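Septembre, 18 h 40

Journée passée sur la fiche de sécurité de la cellule Piler. La version de Skotaseo date d'avant le changement de préhenseur et personne n'avait repris le paragraphe sur les distances. J'ai relu les 12 points avec le bras au-dessus de la tour Dell, le papier dans une main et l'arrêt d'urgence à portée de l'autre.
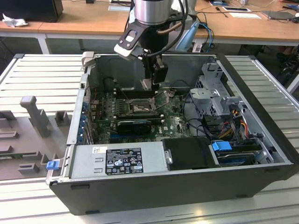
Oyewole trouve que la règle des mains hors du châssis dès que le bras est sous tension ne tiendra pas un mois, que les gens finiront par retenir un câble du bout des doigts. Je la garde quand même. Pour déplacer un câble, on coupe, on consigne, on note l'heure.

Point 8, l'approche des barrettes mémoire. J'ai écrit : arrêt au-dessus des emplacements, contrôle de l'alignement, puis descente à vitesse réduite.

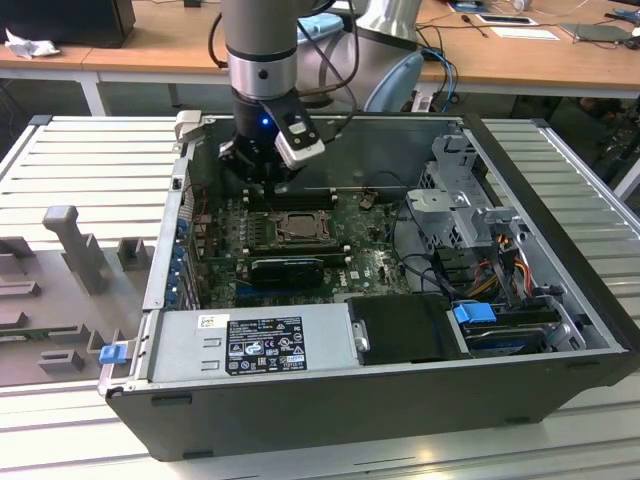
La valeur de vitesse reste à fixer. L'ancienne fiche renvoyait à une annexe que je n'ai pas retrouvée, donc j'ai laissé la ligne vide avec une croix au crayon.

Repris ensuite le point sur les câbles, trop vague à mon goût.
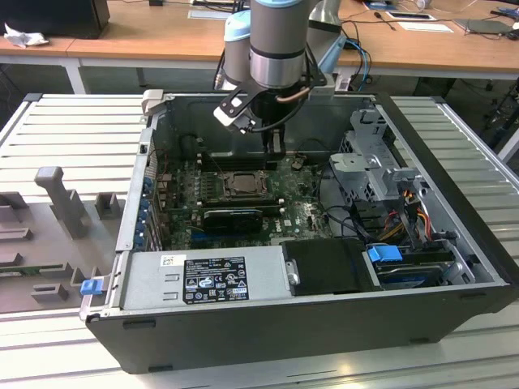
Pince au-dessus des emplacements mémoire, boîtier ouvert.

Ajouté aussi une ligne sur les outils : rien sur le plateau pendant un cycle. Le formulaire 704 est à refaire, il n'y a pas de case pour la seconde signature.

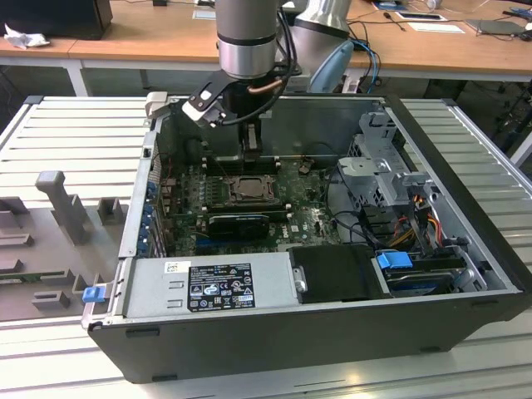 Demain, envoi à Trurulov pour relecture. Penser à joindre l'ancienne version et à racheter des étiquettes de consignation.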